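Wrist camera or overhead for tabletop picking? (and is the soft pad gripper worth it)

Posted in: Small arms and grippers

mossbank_pete
Hello all. I've had the Clivora two-finger gripper on my arm since January and I'm now trying to decide whether to spend money on a better wrist camera or just stick with the overhead one and get on with my life. Budget is 900 all in, and 670 of that would go on the camera if I bought the one I keep looking at, so it's not a small decision for me. Mostly kitchen stuff, toy food, cups, bottles, that sort of thing. Anyone run both?

tilly_servo
Both, yes! I'd never go back to overhead only. The second your gripper comes down over something small the overhead view is useless, it's all arm. I lost a whole evening to a toy strawberry because of that (the arm kept closing on thin air next to it and I couldn't see why).

Garrick88
Disagree, sorry. Wrist cameras are a pain. The cable snags, the picture is blurry whenever the arm moves, and you need to redo your calibration every time you knock it. Overhead plus a decent light does nearly everything. Save the 670.

tilly_servo
Well it depends how you route the cable, doesn't it. I leave a big loose loop and it's been fine.

Garrick88
Until it isn't. Mine caught on a cup handle and took the cup off the table.

RutaV
Hi, Rūta Vītola here, I help run the Flandthorpe makers' evenings, and we've been doing more or less this comparison so I'll chip in. Long post, get a tea.

We're using an overhead view and a camera on the gripper at the same time, and swapping fingers between the Clivora ones and a set of Bajwa soft pads. The task is dull on purpose: pick up a toy fruit, put it in the bowl. Then the ketchup bottle off the plate, then the cup. We did 76 goes with each set of fingers, same arm, same speed, and I moved things about a bit between goes so it wasn't just learning one spot. 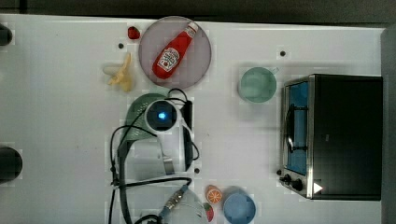

The soft pads won on the fruit by a mile. They sort of squash round it, so being slightly off doesn't matter. On the bottle they were worse than the hard fingers though, which surprised me -- it twists in the grip as you lift and by the time you're over the drop point it's hanging at a daft angle. The cup was a draw, and most of the failures there were us coming in on the handle side.

As for the cameras, I'm with Tilly on small things and with Garrick on everything else. Turning the wrist camera off made hardly any difference for the bottle or the cup. For the fruit it was a disaster, we only got 8 in the bowl out of 76 with overhead on its own.

mossbank_pete
Oh that's brilliant, thank you! 8 is grim. Was that the hard fingers or the soft pads?

RutaV
Hard fingers. I should have said. Didn't repeat it with the pads, we ran out of time and someone wanted the table.

Garrick88
So that's not really a fair test of the camera then, is it? With the pads being more forgiving you might have got away with overhead only. That's cheaper than a camera as well.

RutaV
Fair point and I can't argue with it. I'll try to do the missing one next time we're in. My guess is it'd land somewhere in the middle, but it is a guess.

tilly_servo
My money's on the camera still :)

ndlovu_bench
Can I throw in a third thing. What controller is everyone on? I changed from the stock board to an Akar and half of what I thought was bad camera data was just the arm arriving late. Same camera, same fingers, far fewer misses. Might be worth checking your delay before spending anything, Pete.

mossbank_pete
Stock board. How do you check it? I've never measured anything like that.

ndlovu_bench
Easiest way is film the arm and the screen together on your phone, send it one sharp move and count how many pictures go by before it starts. Do it a few times, mine wandered about quite a lot.

Garrick88
Agree with this. First sensible thing in the thread (mine excepted).

mossbank_pete
Right, I'll do that tonight then, and order the soft pads in the meantime. Camera goes on hold. Rūta, do the pads need their own mount or do they go straight on the Clivora?

RutaV
Straight on, but get longer screws. The ones in the bag only just bite.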